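Tillotport Athletics Forum > Track > Sprints and Relays
Thread: State team selection, women's 400

quarter_lane
Joined May 2018

Has anyone seen the selection policy for the July meet? My daughter runs the 400 and her squad has been told two different things. One version is that first and second at the Tercombe trial go automatically and the other places are picked on season's best. The other version is that it's all discretionary and the trial is only a guide. I've looked on the association site and the link goes to last year's document.

She's sitting fourth on the rankings, so it matters to us which one is right.

baton_drop
It's the first one. Top 2 across the line at Tercombe, provided they have the qualifier, then the selectors fill the remaining relay places. Four run, and they usually name a couple of reserves as well. The policy was emailed to club secretaries, so ask yours for it.

Hurdler_Mum
Our club was told the same as baton_drop. I'd add that the qualifier has to be electronic timing. Hand times from the Thursday twilight-style meets don't count, and a girl from our club got caught out by that last season. She ran well inside it and it was no use to her.

tercombe_tim
I don't agree with the automatic places. One race in winter, probably into a headwind down the back straight, and you leave home somebody who has been the best in the state all season. If she has a cold that morning, she's out of the individual. Pick on average of best three runs and be done with it.

baton_drop
She isn't out though. She can still get a relay leg.

tercombe_tim
A relay leg isn't the individual. Ask any 400 runner which one she has been training for.

lane_nine
I've been on both sides of this and I'd take the trial every time. I missed a team years ago when it was all done on paper, and we never did find out why. With a trial you know what you have to do. You turn up, you run, and you either finish in the places or you don't. The athletes I help coach prefer it, including the ones who have lost by it.

On averages, the kids in the country would be stuck. They might get four decent 400s in a season on a synthetic track and the rest are on grass. The kids in town can race nearly every week.

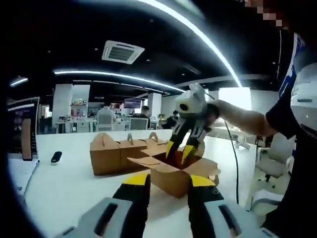 There's also the cost of it. If you go on averages, every family starts chasing times, driving to every meet with a decent track in case the conditions are good. We had a family put 1,000 kilometres on the car over a fortnight for two races, and the second one was called off for lightning. A trial is one trip.

tercombe_tim
Fair point about the grass. I'd still want some protection for a clear number one. Let the selectors pick one on form and run the trial for the other place. Plenty of sports do it that way.

Hurdler_Mum
That's what we had before, and it ended in appeals two years running. The form pick always upset somebody.

quarter_lane
Thanks all. I've emailed our secretary. Related question – does lane draw at the trial go on rankings or is it random? She hates lane 1.

BevanM
Bevan Maihi here, I help with officiating at Tillotport. For the trial the heats are drawn at random and the final is seeded from the heats, with the fastest getting the middle lanes. If there are 9 or fewer entries it will go straight to a final, as the track has nine lanes. Last year it went to heats because of late entries, then some withdrew and it could have been a straight final after all. Entries close a week out this time and late ones won't be taken.

I can't speak for the selectors. My reading of the policy is the same as baton_drop's.

baton_drop
Thanks Bevan. Is the warm-up area open this year? Last time we had everyone jogging in the car park.

BevanM
Yes, the grass oval behind the grandstand. Marshalling is at the 200 start, and spikes get checked there. 7 mm maximum.

quarter_lane
That's useful, she has 9s in at the moment. I'll swap them over.

chraibi_spikes
Get the pins out well before the day. I run the second-hand spike table at our club and half of what gets handed in has pins that have never been moved and are stuck solid. A drop of light oil, leave it overnight, then use a proper key with a long handle. The little ones that come in the box will round off. Don't force it or you'll strip the plate and the shoe's finished.
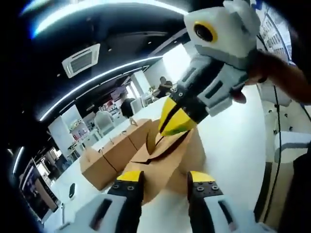 Also check them again after her last session before the trial, as pins work themselves out on a hard track. Do them up by hand first so you know the thread has caught, then nip them up with the key. It's the same with anything held on by small screws. The black plates on those fingers in the photo have them just under the yellow tips, and I'd go over those with a screwdriver now and then too. For spikes I do it every couple of weeks and keep a few spare pins in a film canister in the bag.

Hurdler_Mum
Seconding the spare pins. The shop at Tercombe was out of 7s last year by mid-morning.

lane_nine
Does anyone know if Treva are still doing the bus? We've got two athletes without a lift.

baton_drop
They are, from the pool car park at Tillotport. You book through the club, not with Treva directly. It was nearly full when I put ours in.

lane_nine
Ta, will do it tonight.

tercombe_tim
For what it's worth, quarter_lane, fourth on the rankings is a decent spot. She doesn't have to beat anybody on paper, she just has to run the last 80 better than two of them. I still think the policy is wrong, but it suits her.

quarter_lane
Her coach said much the same. She tends to go out too hard to the 200 and pay for it, so they've been doing split 300s.

Update: the secretary has sent the policy through. First and second automatic with the qualifier, electronic timing only, relay places at the selectors' discretion, reserves to be named within four days of the trial. I'll bring a printed copy on the day if anyone wants to look at it.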